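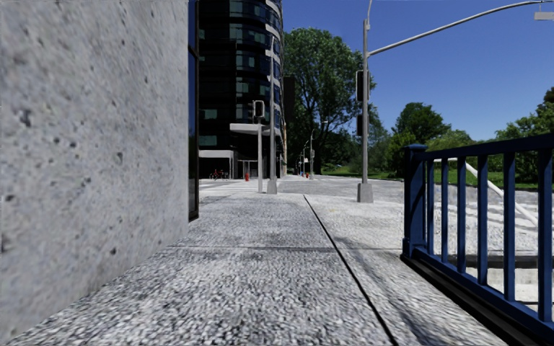

Concrete wall and exposed-aggregate paving

Unit 5: Seed dormancy, storage and germination testing

9 min read

Revised 18 May 2021

These notes replace the January version. The section on storage has been rewritten and the worked calculation is new. Bring a hand lens and a calculator to the practical.

1. Terms

Viable seed is alive. Dormant seed is alive but will not germinate under conditions that would otherwise suit it. Quiescent seed is alive and lacks only water, oxygen or a suitable temperature. The three states are often confused in catalogs, where "slow to germinate" can refer to dormancy, to low vigor, or to seed that has been held too long.

Germination, for a seed physiologist, ends when the radicle breaks through the seed coat. Growers usually mean emergence, the point at which the shoot appears above the surface of the mix. In this course "germination" is used in the first sense. A seedling test, which scores normal seedlings, will give a lower figure than a radicle count on the same lot, and the two must not be compared directly.

2. Water uptake

Dry seed takes up water in three phases. In the first phase uptake is fast and is driven by the very low water potential of dry tissue. Dead seed shows this phase as well, so swelling is not evidence of viability. In the second phase uptake levels off while respiration rises, membranes are repaired and stored reserves begin to be used. Dormant seed may remain in this phase for a long time. The third phase begins with radicle growth and a second rise in water content. Once it has begun, the seed generally cannot be dried back without harm.

Large-seeded legumes are prone to imbibition injury when very dry seed is placed in cold, wet mix. Cell contents leak through membranes that have not had time to reorganize, and the leaked sugars favor rots. Holding such seed in humid air overnight before sowing reduces the damage.

3. Types of dormancy

Physical dormancy. The seed coat does not admit water. It is found in many legumes, in mallows and in Geranium. The treatment is scarification: nicking, filing, abrasion between sheets of sandpaper, or a short hot water treatment. Nick on the side away from the hilum so that the embryo is not cut. To check, soak a nicked and an intact sample side by side. If the nicked seed swells and the intact seed does not, the coat is the barrier.

Physiological dormancy. Water enters but the embryo cannot overcome the restraint of the surrounding tissue. This is the most common type in temperate garden plants. Cold stratification, meaning moist chilling just above freezing, is the usual treatment. The required period varies with species and with seed lot. Dry seed in a refrigerator is not being stratified. It is being stored.

Morphological dormancy. The embryo is small or undifferentiated when the seed is shed and has to grow inside the seed first. Moist, mild conditions are needed for this.

Morphophysiological dormancy. Both of the last two apply. Many species need warmth followed by cold, and some need a further warm period before a shoot appears. In Trillium and several lilies the root and the shoot may be released in different seasons. A pot discarded after the first spring is often a pot of rooted, living seed.

Combinational dormancy. A hard coat over a physiologically dormant embryo. Scarify first, then chill. Reversing the order wastes the chilling, as the embryo stays dry throughout. 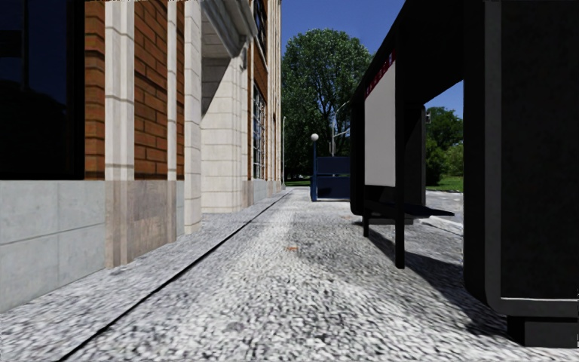

Paving between a building and a bus shelter

4. Stratification procedure

Materials: washed sharp sand or vermiculite, zip bags, waterproof labels, pencil.

Moisten the medium and squeeze a handful. No water should run out. Mix one part seed to 3 parts medium by volume, bag it, and leave some air in the bag. Label with species, lot, date in, and the treatment planned. Inspect every two weeks. Mold on an individual seed usually means that seed was dead. Mold through the whole bag means the medium was too wet, and the contents should be rinsed and repacked in fresh medium.

Sow as soon as radicles show in any part of the bag. Seed that has been chilled and then exposed to high temperature may enter secondary dormancy, and the chilling must then be repeated from the start. This is the usual explanation when a stratified lot is sown in a hot greenhouse and fails, while the remainder, sown in a cold frame, comes up normally.

5. Light

Small seeds with few reserves often require light. The response depends on phytochrome, which is switched toward its active form by red light and back again by far-red. Light filtered through leaves is rich in far-red and tends to inhibit germination. Seed with a light requirement is sown on the surface and pressed in, or covered with a thin layer of fine vermiculite. The requirement is often lost after chilling. Record whether the test was run in light or dark; a result without this entry cannot be interpreted.

6. Storage

Orthodox seed tolerates drying and can be stored cold. Recalcitrant seed is killed by drying. Oaks, horse chestnuts and many tropical trees are recalcitrant and should be sown fresh or kept moist and cool for a limited period. An intermediate group tolerates some drying but not prolonged cold.

For orthodox seed, moisture is the first thing to control and temperature the second. Drying comes before freezing, never after. Seed that is frozen while moist is injured by ice. A sealed container keeps dry seed dry, but it will keep damp seed damp just as effectively, and paper packets should be preferred until drying is complete.

Dry over silica gel in a closed jar. Use indicating gel and replace it when the color changes. When a container comes out of the freezer, let it reach room temperature before it is opened. Opening it cold causes condensation on the seed.

The Zustus and Fornex cabinets in the seed room are set to different temperatures. Zustus holds the working collection and is opened daily. Fornex holds long-term lots and is opened only to add or withdraw material. Do not move packets between them without an entry in the log.

7. Sampling and test design

A test result describes the sample. Whether it also describes the lot depends on how the sample was drawn. Light, empty seed rises and heavy seed settles, so a scoop from the top of a jar is biased. Tip the whole lot out, mix, and divide repeatedly until the working sample remains.

Split the working sample into replicates. A single large dish hides uneven moisture, local fungal spread and scoring mistakes. If replicates differ more than chance would allow, repeat the test before using the mean. 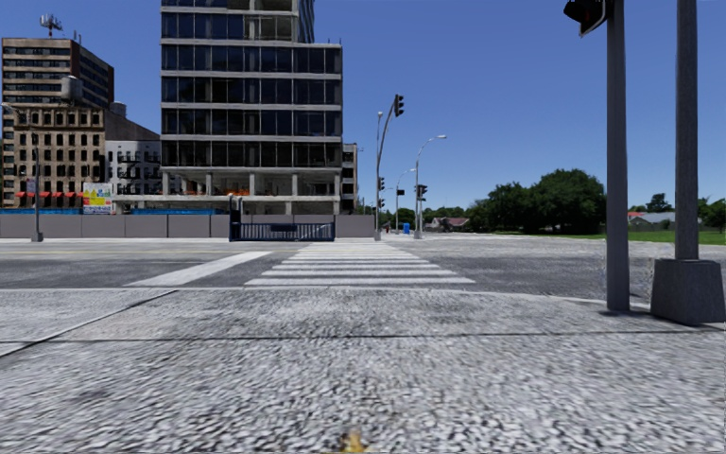
Crosswalk and open intersection

8. Worked calculation

Lot: Bermúdez, one of the two Drenach meadow collections. Orthodox, no pretreatment.

Seeds tested: 689
Seeds germinated at final count: 668
Not germinated: 689 - 668 = 21

Germination = 668 / 689 x 100 = 97.0 percent (96.95 before rounding)

The 21 remaining seeds are next cut and examined. Each is scored as fresh, dead or empty. Fresh seed is firm with a pale, sound embryo, and is presumed dormant. Dead seed is soft or discolored. Empty seed has no embryo. If empty seeds are present, a second figure may be reported with the empties removed from the denominator. State clearly which figure is being given.

Suppose that 5 of the 21 are empty. The filled seed tested is then 684, and the corrected figure is 668 / 684 x 100 = 97.7 percent. The correction is small in this lot. In conifers and some daisies, where empty seed can make up much of a collection, it changes the reading of the result entirely.

A high final percentage says nothing about speed. For that, plot cumulative germination against days and read off the time to half of the final value. Two lots with the same final percentage may differ widely on this measure, and the slower one will usually perform worse in a cold seedbed.

9. Common faults in student reports

Percentages given without the number of seeds tested.
Ungerminated seed reported as dead without a cut test.
Temperature given as "room".
Stratification time counted from the day the bag was labeled, when the seed was added later.
Final count taken while germination was still rising.

10. For the practical

Each pair will receive one packet from the Drenach collections. Decide from the cut seed and a soak test which type of dormancy is present, if any, and propose a treatment with times and temperatures. Hand in the soak test weights with the proposal. Weights should be taken after surface water has been blotted off, at the start, at one hour, and the next morning.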